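Ticket 3903 – Hevex label sync keeps dropping orders
Opened by: Tainá Frota
Opened: Mon 20 January
Status: waiting on support

Hi again! So the sync between our Cincombe shop and Hevex ran overnight and stopped at 1,797 orders, same as the last two tries. No error on screen, the bar just sits there. I've already logged out and back in, cleared the cache and switched browsers (twice, I got desperate).

The log says "406 – address field rejected" seven times and then goes quiet. I checked those orders and every one has an accent in the street name, which makes me wonder if it's the export format.
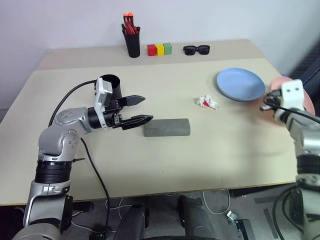 Attachment 1: gray foam block on the table

Update, same afternoon: I changed the export to UTF-8 like the Diltudix help page suggests and reran just the bad ones. Five went through – yay! The other two still fail, and both are going to the Rangel warehouse. Is there a character limit on company names? Please don't close this one yet, I still need those two labels.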